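更新于2025年3月16日。上一版写得太简略,结果群里还是天天有人来问,所以我把大家问过的都补进来了,顺序有点随意,找不到的话直接在页面里搜关键词吧。

# 散线、线头和收纳筐:常见问题

## 我拆东西拆出来一大把线,可以直接拿过来吗?

可以,欢迎!我们收的是低压的单芯线和排线,什么颜色都要,长短也不太挑,只要还有一拃长就有用。红的黑的最受欢迎,因为做电池盒、接小灯、接开关,哪样都离不开这两种。

不用提前理好。很多人觉得乱糟糟地拎一袋过来不好意思,在家里硬拽,拽到最后铜丝都拽断了,那还不如原样给我。你就找个袋子装着,扎口别太紧,到503室来,放在进门左手边的矮架上就行。袋子上写一句从什么东西上拆下来的,比如"旧玩具车""坏掉的台灯底座",我分的时候能省不少猜的工夫。

## 什么样的线你们不收?

接过220伏市电的旧线,我现在一律不收了,包括插头线、接线板里拆出来的硬铜线、空调线。质量再好也不收。以前收过一阵子,后来发现混到桌上以后没法保证别人不拿它去干别的,索性断了。

还有几种也请别送:

- 外皮发黏的。那种一摸手上一层油的老线,放进筐里会把别的线也弄黏。
- 外皮一弯就裂、往下掉渣的。
- 被烧过的,哪怕只烧了一头。
- 还连着电池的。电池请先拆下来,走电池回收,别跟线放一块儿。
- 泡过水、铜丝已经发绿或者发黑的。

拿不准的话拍张照片发群里,我看到就回。不过照片看不出外皮黏不黏,这个你得自己捏一下。

## 为什么是塑料筐?抽屉柜不是更整齐吗?

这个问题我自己也纠结过很久!我们有一个带28个小抽屉的零件柜,最开始线也放里面,一个抽屉一种颜色,看着特别舒服,拍照也好看。问题是线有弹性呀,塞进去的时候是一小卷,过两天再拉抽屉,它弹开了,卡在抽屉后壁和柜子背板中间,拉也拉不出来。有一次我为了一根黄线把整个柜子翻过来倒。

后来就换成了带孔的塑料筐。好处是一眼能看见里面有什么,手伸进去不别扭,一整筐端到桌上,用完再端走。孔还有个额外的用处,可以把扎带穿过去,把特别爱乱跑的几卷线固定在筐壁上。

抽屉柜现在留给端子、热缩管和小开关,它们在里面待得很老实。

## 筐上的孔,大的好还是小的好?

看你放什么。长条孔的筐透光好,从侧面就能看清颜色,但细线头容易从孔里钻出来,一钻就勾住旁边的筐。细方格孔的筐钻得少一些,但里面的东西看不太清楚。

我自己的习惯是:成卷的、扎好的线放长条孔的筐;零碎线头放细方格的筐,底下再垫一张硬纸板。纸板一定要比筐底小一圈,不然四角翘起来,线头全溜到纸板底下去了(别问我怎么知道的)。

买筐的时候把手伸进去沿着内壁摸一圈。有些便宜筐的孔边上有毛刺,会把线皮刮出一道道白印子。有毛刺也不用退,拿砂纸擦几下就好了。

## 那一团乱线到底从哪儿下手?

先别拽,先别拽,先别拽。重要的事我在活动上说了很多遍了,但每次都还是有人上来就找一个头往外抽。

乱成一团的线,大多数时候只是互相穿过去了,没有真的打结。你一拽,几个松松的圈就收成一个死结了。正确的做法听着有点傻:两只手把它捧起来,往外抖松,像抖一件刚洗好的毛衣那样,抖完放回桌上,再用手指把它往四周摊。摊到能看见桌面为止。

然后找最外圈那根。一般会有一根线绕得比较远,弧度比较大,跟其他的纠缠也比较少,先把它整根请出来。请的时候顺着它走,碰到压在它上面的线就抬起来,让它从底下过,别从线堆中间硬穿。一根出来以后,剩下的自己就会松一些。
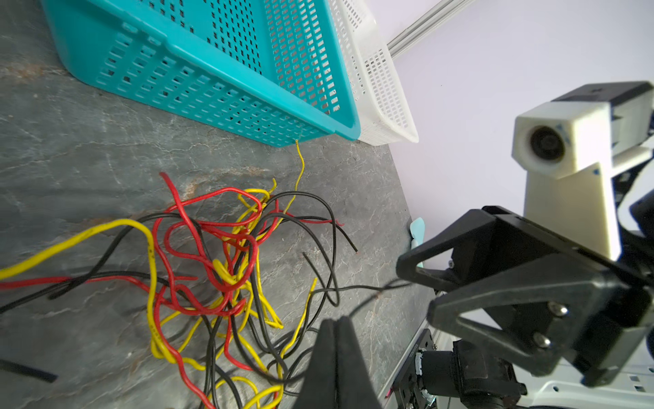
**Postari 修理社 · 线材组**

红、黄、黑三种线绕在灰色大理石纹的桌面上,差不多就是我们开工时最常碰到的局面。左边那根长黄线兜了个大弯才绕回线堆里,换我来理的话,就先从它开始。旁边一红一黑是并排过来的,这种走在一起的两根我会留着最后一起处理,没准可以直接配成一对用。桌上还有一小截单独的黑线,短的先拿开,放一边,不然理着理着就又卷进去了。

青绿色和白色的两个筐子放得近是好事,理出一根放一根,手不用伸太远。一般我会给每个筐先定好用途再开始,比如绿的放能用的,白的放要修剪的。定了就别中途换,换一次脑子就乱一次。

## 理出来以后是按颜色分,还是按粗细分?

我的答案是先按粗细,再按颜色。

刚开始我们是按颜色分的,因为快嘛,小朋友都会分。可是真到用的时候,你要找的往往是"能塞进这个端子的红线",满满一筐红线里有粗有细,还得一根根捏过去。现在我们先分三档:

| 档位 | 大概对应 | 平时拿来做什么 |
| --- | --- | --- |
| 细 | 0.2平方毫米及以下 | 小灯、按钮、面包板旁边的引线 |
| 中 | 0.3到0.5平方毫米 | 电池盒、小马达、喇叭 |
| 粗 | 0.75平方毫米及以上 | 12伏灯带的主线、大一点的开关 |

每一档里面再按颜色扎。数量少的颜色不用单独扎,凑一把"杂色"就行。紫的、棕的、灰的一年也用不到几回,但碰上要接多根信号线的时候,你会非常感谢当初没扔。

## 没有卡尺,怎么知道线有多粗?

剥线钳就能当尺子用。钳口上一排带数字的孔,从大往小试,刚好能把皮剥下来又不伤铜丝的那个孔,就是它的规格。要注意有的钳子标的是AWG,数字越大线越细,跟平方毫米正好反着来。粗略对一下:AWG 24是0.2平方毫米,AWG 22是0.3出头,AWG 20是0.5,AWG 18是0.8多一点。

别只看外皮!外皮厚的线看上去很粗,剥开里面可能就几根细丝。我上过好几次当,一把看着很壮实的红线,剥开心都凉了。

## 颜色有没有什么规矩?我红线黑线随便接行不行?

电当然不认识颜色,但人认识。我们桌上的约定是直流的正极用红,负极用黑,黄线走信号或者走开关那一路。你要是在自己家里做个小夜灯,用什么颜色都没人管你,可是在503做的东西常常是几个人接力做的,你接了一半走了,下一个人看见红线就会默认它是正极。

要是手头真的没有红线了,用别的颜色也可以,两头各套一小段红色热缩管,或者缠一圈红胶带。两头都要套,只套一头等于没套。

还有一点我得啰嗦一下:这套约定只管我们自己桌上的东西。外面拆回来的设备里,黄线红线各自干什么用,得拿表量,别按颜色猜。

## 露着铜丝的线头怎么处理?

收进筐之前都处理掉。有三种做法,按线的情况来选。

第一种最省事,把露出来的那截齐根剪掉,下次用的时候再剥新的。线够长的话我都这么干。

第二种,线比较短,舍不得剪,就把铜丝顺着原来绞的方向捻紧,然后套一小段热缩管,或者贴一截纸胶带对折包住。纸胶带好撕,也能在上面写字。

第三种是马上就要用的,捻紧以后直接压端子,压完放进"待用"的筐里。

有人问能不能先上锡再收起来。能是能,但上过锡的线头再拿去拧螺丝端子,容易慢慢松掉,所以我不建议提前上。要焊的时候再上锡也来得及。

## 多短的线头可以扔?

比小拇指还短就扔吧,别心疼。介于小拇指和一拃之间的,放进"跳线罐",就是窗台上那个玻璃罐,做面包板练习的时候很抢手。一拃以上的都进筐。

扔的时候也别混进生活垃圾,剪下来的小段和剥下来的皮分开。带铜的进铁皮饼干盒,攒满了我一起送去回收站;纯外皮就没办法了,只能当其他垃圾。地上的也请扫一下,单根的细铜丝扎进鞋底会一路带回家,光脚踩到是真疼。

## 怎么扎线才不会又散开?

绕在手掌上,四指并拢,从食指绕到小指,一圈一圈地来,别绕在手肘上(那样绕出来像跳绳,一放就弹)。绕完取下来,在腰上用魔术贴扎一道。短的一道就够,长过两米的扎两道,对着扎。

线头怎么收是个小窍门:最后留一掌长,在圈上横着缠两圈,再把头从圈里穿过去。这样拎起来抖都不散。硅胶线软,缠两圈容易滑,缠三圈。

尼龙扎带我只用在长期不动的线上。平时扎来扎去的全用魔术贴,剪扎带的时候一不小心就剪到线皮,剪口还扎手。如果你手边只有扎带,就别拉到底,留个手指能伸进去的空。

另外,千万别用橡皮筋!放一个夏天,橡皮筋化在线皮上,抠都抠不干净。从前的老库存里有一整把黄线就是这么报废的。

## 线老是弯弯扭扭的,能弄直吗?

PVC皮的可以。用手握着,从一头往另一头慢慢捋几遍,手心的温度就够用了。弯得厉害的,拿吹风机开低档隔远一点吹,一边吹一边捋,等它凉了再松手。别用热风枪,那个一下就把皮吹起泡了。

硅胶线本来就软,不用管它。里面是单根硬铜的线,弯几次会有折痕,折痕那儿再来回掰就断了,捋个大概直就可以。

## 怎么检查一根旧线有没有断在里面?

万用表拨到蜂鸣档,两支表笔各碰一头,响就是通的。然后一只手拿着线的中间轻轻弯,从头弯到尾,声音要是断断续续,说明里面有地方快断了,就在那个位置剪开,当两根短的用。

一个人没有三只手怎么办?用两个鳄鱼夹把线头夹在表笔上,手就腾出来了。503的表都配了鳄鱼夹,用完请夹回表壳后面的绳子上。

要是一大把都要测,先把同一头全部绞在一起,夹一支表笔,另一支挨个去点另一头,快得多。测完记得分开再收,我见过绞在一起就塞回筐里的,下一位得从头解起。

## 我可以借线回家用吗?怎么登记?

散线不用还,拿走就拿走,在 Rereo 上记一笔就行。Rereo 就是我们那个共用登记表,入口在群公告里。写颜色、粗细档、大致长度,不用精确到厘米。比如"红 中档 两米"就很好。

成卷的新线要还,也请当天还,因为那是给活动备的。工具里面剥线钳和压线钳可以借一周,万用表不外借。

如果在 Rereo 上看到某一档显示"见底",又刚好要用,先在群里喊一声,常常有人家里有。

## 新线和端子在哪儿买的?花了多少钱?

整卷的线我们都从 Imai 拿,就是批发市场二楼那家小铺子,能零剪,也肯让你把线头剥开看看再决定。上一回采购总共花了468元,红黑黄各买了几卷,又搭了一大包冷压端子,2,000个装的。端子看着多得吓人,练习一场就下去一截,所以买大包是划算的。

自己买线的话,我的建议是先买红黑两色的中档线,软一点的多股线。别一上来就买那种十色套装,每色只有一点点,红黑很快就用光,剩下八种颜色躺在盒子里陪你过年。

## 桌子有什么要求吗?在家里理线用什么桌面好?

硬一点、平一点、颜色浅一点的就好。有花纹的桌面找细铜丝会费眼睛,我通常在要剥线的地方垫一张白纸,剥完四角一提,碎屑全兜走。

布面的桌子和地毯不行,铜丝会扎进去。餐桌也请谨慎,非用不可的话垫一整张大垫子,完事擦两遍。焊东西就不要在家里的塑料桌布上焊了,一个小锡珠掉下去就是一个洞。

灯光比桌子还重要。黑线堆在一起,光线暗的时候根本看不出哪根压着哪根。弄一盏能调方向的台灯,从侧面打过来,线和线之间有了影子,一下就清楚了。

## 一次要理多久?我总是理到一半就烦了

烦了就停!真的。理线这个事越急越乱,我给自己定的是一首歌的时间理一根,理不出来就换一根,听完一张专辑就收工。剩下那团不要塞回去,整团托起来放进筐里,上面盖一张纸写"理到一半",下次原样端出来。

也可以两个人一起,一个人捧着线团,一个人抽。捧着的那个人主要任务就是把手松开一点,听上去很闲,可是特别管用。三个人就太多了,手会打架。

## 可以带小朋友来吗?

可以,分颜色和绕线都很适合小朋友,有些孩子绕得比我齐。剥线钳要大人在旁边看着用,剪线的时候两个人都戴上护目镜,短线头崩起来方向谁也说不准。焊台那边小学以下就不要过去了。

记得提醒孩子别把线头放嘴里咬,还有结束以后洗手,老线的外皮成分不好说,洗手之前不要吃点心。点心我们放在走廊的桌子上,洗完再去拿。

## 筐子多久清理一次?

每季度把筐整个倒空一次,用湿布擦,晾干了再装回去。筐底攒的东西每次都很精彩:螺丝、断掉的扎带、一颗不知道哪来的纽扣……

平时用完随手做两件事就行:把自己弄散的那卷重新扎好,把伸出筐外的线头塞回去。第二件事看着小,但筐叠起来的时候,一根伸出来的线头能把上面那一筐全带翻。

筐子最多叠两层。上面那层放轻的。粗线比看起来重很多,放下层。

## Draltier 是什么?为什么群里老说"给 Draltier 留着"?

Draltier 是我们的灯箱项目,每年9月在楼下展出,用的全是低压灯和回收的线。它特别吃红线和黑线,黄线也要,所以春夏两季大家理出来的中档线,有一半会先划给它。筐上贴着绿色纸胶带的就是,请先别拿,实在急用就在群里说。

想参加不用会焊接。最缺人手的环节就是裁线:按图纸把线裁成一样长,两头剥好,每十根扎一把。坐着就能干,还能聊天。

## 理好的线要不要贴标签?

成卷的要,散线不用。标签就三样:粗细档、长度、谁理的可以不写。(好吧,那就是两样。)用纸胶带对折夹在线上,像小旗子那样,写字的一面朝外。油性笔写,水笔一蹭就花。

长度怎么量比较快?桌沿上我用胶带贴了几个记号,一格半米,拉着线来回走几趟就知道了。不用算得很死,宁可往短里写,写着三米拿出来三米二大家都高兴,反过来就有人要骂人了。

## 我把自己的线也混进公共筐里了,怎么办?

找得出来就拿走,找不出来拿一段差不多的走,没关系的。下次想避免的话,在自己的线上先缠一圈有颜色的胶带再上桌。

## 你们什么时候开门?

周三晚上七点到九点半,线材组都在503。其他时间不一定有人,来之前看一眼群公告。送线的不用等我们在,矮架在门里侧,房门白天一般不锁,放下就可以走。要是矮架满了,就先带回去或者放到下周,别堆在走廊地上,保洁阿姨会当垃圾收走,已经收走过一袋了,心疼。

还有没写到的,在群里发消息,开头打上"线材"两个字,我搜得到,攒几条就更新到这一页。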